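Prellari Training Texts > Robot Methods > Part 3 > Chapter 8

Chapter 8: Showing the Arm What to Do

8.1 Two ways to teach

A task can be shown to an arm in two ways. In hand guiding, the operator holds the arm and moves it through the task while the joints record. In remote control, the operator moves a leader device and the arm follows at a distance. Both give the same kind of record: joint angles, finger opening and wrist view, stored against time.

Hand guiding is quicker to learn. Its main fault is that the operator's own arm may block the wrist view - a fault often found only at playback. Remote control keeps the view clear but removes the sense of touch, so the operator must judge distance by eye.

8.2 Shiny and perforated surfaces

Bare metal makes that judgement harder. Glare moves as the wrist moves, and a regular pattern of holes offers few landmarks. The wrist view below has the fingers spread wide over perforated metal. Note the patches of glare among the dark holes, and how pale the holes become towards the sides.
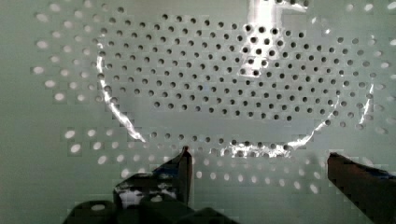 8.3 Planning a set of demonstrations

Laaksonen and Karunaratne recorded 316 demonstrations on the Lerisis bench and kept 90. Most were rejected for hesitation near the surface. Before recording, the operator should:

- fix the start pose and write it down
- make at least 8 practice runs, unrecorded
- agree on what counts as a finished task

A colour check of the wrist view is done once per session. Section 8.4 covers the leader device and its scaling.

Related chapters
Chapter 7: Finger Force and Slip
Chapter 9: Cleaning Up Recorded Motion
Appendix C: Zumum Leader Arm Settings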